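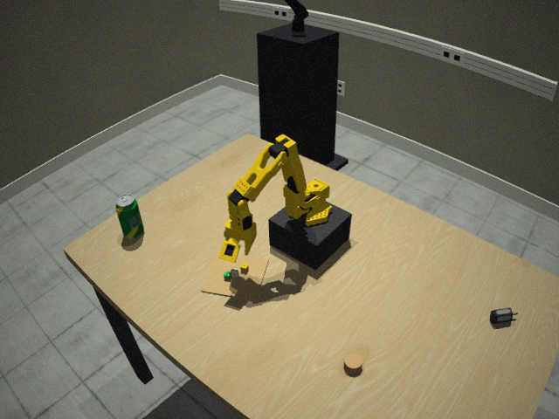
Tempering by tabling, and whether it is worth the bench space
Posted by hfaulkner_pastry, August 21, 2020

I am refitting a small chocolate room at Irbridge and need to decide on a work surface before the joiner comes back. At present I seed in the bowl and finish on a cold slab. The slab has a crack running in from one side and has to go. The options are a new slab, a second-hand wheel machine (a Rimalska, priced at 1,049), or doing everything in the bowl and keeping a plain table for moulding and packing. A pale wooden top with a fine grain, on black tapered legs over a grey tiled floor, is about the look the front of the shop wants, and I have no objection to it for packing. My question is whether anyone has given up tabling altogether and regretted it. Output is up to 80 bars a day, mostly dark, some milk in the run to Easter.

Hamish Faulkner

----

cocoabutterfly wrote:

Gave it up four years ago. Seeding is more repeatable and there is less to clean. Melt to 45 C, add a quarter of the weight as tempered callets, stir down to 32 for dark, hold. If you have a decent probe you do not need stone. The slab was mainly something for customers to look at through the window.

----

shona_g wrote:

I disagree with the above for milk. Seeding milk in the bowl in a warm room gives me over-thickening by the third tray, and I end up lifting it with a heat gun every few minutes. On the slab I can take two thirds down to 27, put it back into the warm third and be moulding inside ten minutes. What is the room temperature at Irbridge in April? That matters more than the method.

Shona Gilchrist

----

hfaulkner_pastry wrote:

20 C in the morning, 23 by mid-afternoon if the oven next door is on. Humidity sits near 50 per cent but I only have a cheap meter.

----

shona_g wrote:

Then 23 is your problem. Crystals will still form but the moulds will set slowly and you will get release marks on the backs. Sort out the air before you spend anything on a machine.

----

oldthermometer wrote:

On the wheel machine: I ran a Rimalska for two seasons. The bowl sensor reads the chocolate near the wall, which lags behind the centre. Mine was 1.5 C out at the working end. Once I had allowed for that it was fine. Check the baffle for cracks, and ask to see it run from cold. A new Flirska of the same capacity is 2,618 and has the probe in a better position, but I would not say it is worth more than double.

----

cocoabutterfly wrote:

>> Seeding milk in the bowl in a warm room gives me over-thickening

That is too much seed. Drop to 15 per cent and take the remaining block out as soon as you reach 30. Over-thickening is over-crystallised chocolate, and it has nothing to do with whether you used a bowl or a stone.

----

shona_g wrote:

I have tried 15. It reaches temperature before there is enough stable crystal, and I get streaks along the long side of the bar. I accept it can be made to work with someone standing over it. I have one pair of hands.

----

tin_lined wrote:

One point on the wood. Whatever you do, do not table on it. It holds heat, the grain takes up fat, and you will smell old cocoa butter in it by summer. Environmental health will have a view as well. For wrapping and boxing it is fine if it is properly sealed. Cairns sell an offcut service for granite, ask for a piece with one polished face and set it on a damp cloth when you need it. Mine is 70 cm by 50 and one person can lift it — just. It lives on its edge under the sink the rest of the time.

----

oldthermometer wrote:

Second the offcut. Let it stand in the room overnight before first use. If you chill it in the fridge it will pick up condensation as soon as it comes out and you will have seized chocolate.

----

hfaulkner_pastry wrote:

Useful, thank you. I had not considered a loose slab. Plan for now is a portable cooling unit on the oven side, an offcut for the milk, and seeding for the dark. The machine can wait until I have a month of temperatures written down. Does anyone have a figure for how much milk a slab that size will take before it warms through?

----

tin_lined wrote:

Two kilos, then leave it half an hour. A third kilo is possible but you will be scraping for a long time. Thickness makes a difference, mine is 3 cm.

----

cocoabutterfly wrote:

I still think you will be selling the slab by Christmas. Post the temperatures when you have them.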